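Levska support desk
Ticket: Sim cell 2 – right hand pushes can during side grasp
Product: Trarach two-arm simulation cell, counter layout
Opened by: Hamdia Shiferaw, Oyewole
Assigned to: Ebise Alemayehu
Priority: Normal
Status: Closed

Hamdia Shiferaw, 9:10 a.m.

Since the April update our cell 2 has trouble picking up the small can with the right hand. The hand goes to the can, the fingers close, and the can slides or rolls away before the grip settles. If it does get a grip, the can often slips out on the lift. Cell 1 runs the same task file and is fine.

I ran the pick 90 times overnight and 21 of them ended with the can off its start spot and not in the hand. Before the update a miss was rare enough that we didn't log them separately.

Already tried:
Restarted the simulator and the controller process.
Reloaded the task file from the shared drive.
Swapped in the can model from cell 1. No change.
Ran with the left arm parked. No change.

Logs from the overnight run are attached. There are no joint limit errors and no collision warnings other than finger to can.

Ebise Alemayehu, 10:25 a.m.

Thanks, the logs help. The arm path looks the same in the good picks and the bad ones, so I don't think the planner is at fault. What does change is the time between first finger contact and full close. In the misses the thumb gets there late.

Please send three things: the hand calibration file for the right side, the physics settings page as text, and a view from the head camera with the hand at the can. Pause the run at first contact if you can. Leave the layout as it is, including the ring and the box.

Hamdia Shiferaw, 11:40 a.m.

Calibration file and settings attached. View from the head camera follows. I left the black bands on because the viewer adds them at this aspect ratio and I didn't want to rescale anything.

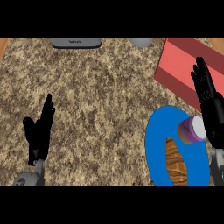
Cell 2, head camera view. Right hand at the can, left hand clear of the objects.

The can is on its side on the blue ring. That is how the task file places it, same as cell 1. The physics settings are what the installer left, I haven't edited them.

Ebise Alemayehu, 1:15 p.m.

Two findings.

First, the calibration file. The right thumb has a closing offset that doesn't match the one in your cell 1 file. It looks like the default value for the older hand model. The update script writes defaults when it can't find a saved profile, and the profile name on cell 2 has a trailing space in it, so I think the script missed it. The fingers are reading their correct values, only the thumb is off.

Second, the contact settings. Cell 2 is running 2 physics substeps per control step. That is low for a round object lying on a curved one. The can has very little contact area where it meets the ring, and a light touch from one side is enough to start it rolling. With the thumb late, you get exactly that light touch.

Please do the following, in this order:

Stop the run and close the viewer.
Go to the profile folder for cell 2 and rename the right hand profile without the trailing space.
Delete the calibration file the update wrote. Keep a copy somewhere outside the folder.
Start the controller and let it load the saved profile. The startup log should say "profile found" for both hands.
Open and close the right hand away from the counter and compare the thumb angle with cell 1.
Run a short batch before touching the physics settings.

I would like to see the calibration fix by itself first. If we change both at once we won't know which one mattered.

Hamdia Shiferaw, 2:50 p.m.

Done up to the short batch. The startup log says "profile found" for left and right. Thumb angle now matches cell 1 when closed.

The batch is better but not clean. Most picks hold. The ones that fail now fail differently – the grip closes at the right moment and then the can creeps toward the fingertips during the lift.

One question on the folder. There is also a profile called Plernano_right in there. Is that ours? I haven't touched it.

Ebise Alemayehu, 3:20 p.m.

Plernano is the name of the stock profile set that comes with the installer. Leave it, the controller only reads it if you pick it by hand.

The creep fits the substep setting. Raise it to match cell 1 and leave friction alone. People often turn friction up at this point, and then the can sticks to the palm on release and you have a new ticket. Expect the run to be slower. If it drops below real time, turn off shadows in the viewer before you lower the substeps again.

Then repeat the overnight run with the same seed so we can compare it with the first one.

Hamdia Shiferaw, 8:35 a.m., next morning

Substeps raised, friction untouched, same seed, same number of picks. 2 misses. Both were early in the run and in both the can had already rolled a little on the ring before the hand arrived. No creep on the lift in any of the others.

Speed is down but still above real time with shadows on, so I left the viewer alone.

Ebise Alemayehu, 9:05 a.m.

Good. Those misses are a settling problem at reset. Add a short wait after the objects are placed and before the arm moves. The setting is "settle time" in the task file, and half a second is plenty for a can this size. Please put it in both cells so the task files stay the same.

I have filed the trailing space problem against the update script. Until it is fixed, check the startup log for "profile found" after each update.

Hamdia Shiferaw, 11:30 a.m.

Settle time added on both. Short batch on cell 2 had no misses. OK to close from our side. I'll keep the copy of the bad calibration file until the script fix is out, in case you want it.

Ebise Alemayehu, 11:45 a.m.

Please attach it here when you get a moment and I'll link it to the script bug. Closing.

Resolution: Right hand profile renamed, calibration reloaded, physics substeps raised to match cell 1, settle time added to task file.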